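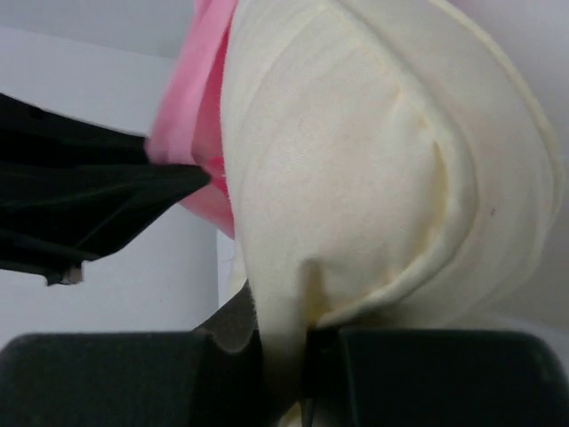
Tindik starts curbside pickup for old cloth

June 17, 2018

Quick one before the weekend crowd gets going. The town of Tindik is adding cloth to its curbside pickup. Sheets, shirts, curtains, scraps from the sewing room, all of it. Council vote was 4 to 3, closer than expected, and it came after a long evening mostly spent on parking.

Pickup is every other week, same morning as paper. Bags go out by 7. Not the night before, the raccoons on Siren Road have made that point already.

Hauler is Bradisis, same outfit that does the glass. Contract runs 24 months. No change to the household bill this year, town office says. Next year, they would not say.

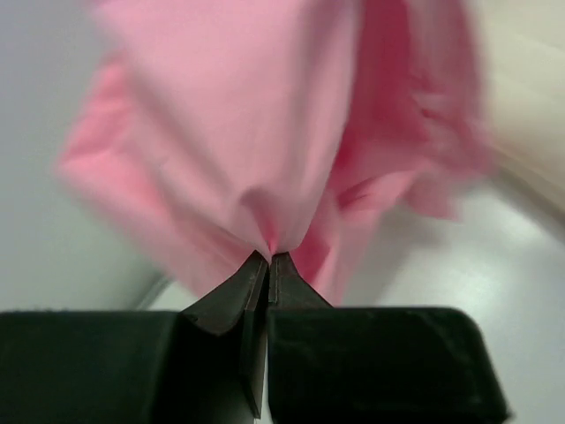
Up to now anyone with a pile of worn out bedding had two choices, drive it to the county yard or put it in the trash. Most of it went in the trash. Rogelio Belmonte, who pushed for the plan, told the meeting he was tired of seeing good cotton go by on the truck. "People want to do this. They don't want to drive to do it," he said.

Nassoro Owino voted no. He likes the idea, doesn't like the contract. Wanted a second bid and said so more than once. Also asked what happens to bags left out in the rain. Bradisis had no one in the room to anwser.

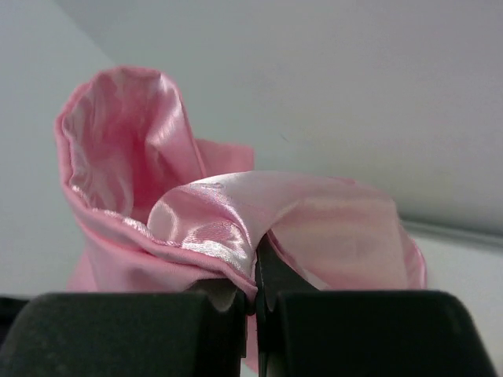 What goes in, what stays out

In: clothing, towels, bed linens, table linens, curtains with the hooks taken off. Torn is fine. Stained is fine. Missing buttons fine.

Out: carpet, pillows, foam, anything with paint or motor oil on it. Shoes are a maybe, the flyer says yes and the town web page says no. We asked. Still waiting.

Tie the bag shut. Clear bags only, the first roll is free at the town office and at Jafarzadeh Hardware while they last.
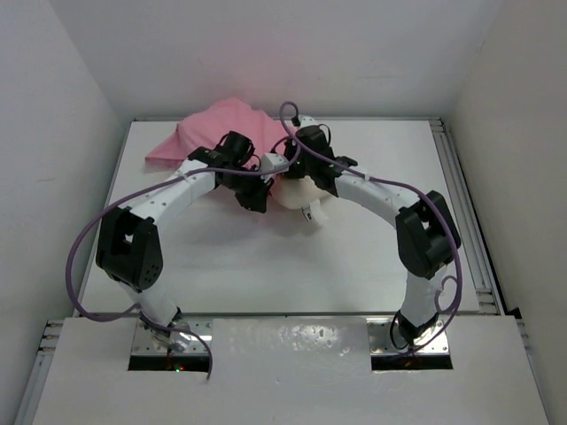
Sorting by color or type is not required, and that was the question callers asked most this week. Mixed bags are OK. A pink cloth and a crumpled cream piece like the two on the white table can go in togther, no folding. The hauler sorts everything at its own site. Wool too, in case you were wondering, though moth damage should be bagged seperate and tied twice.

Apartment buildings are not part of the first round. Owners can sign up at the town office for a shared bin. Three have so far, all on the north side.

First pickup date goes out with the June water bill. Missed pickups, call the town office, not the hauler.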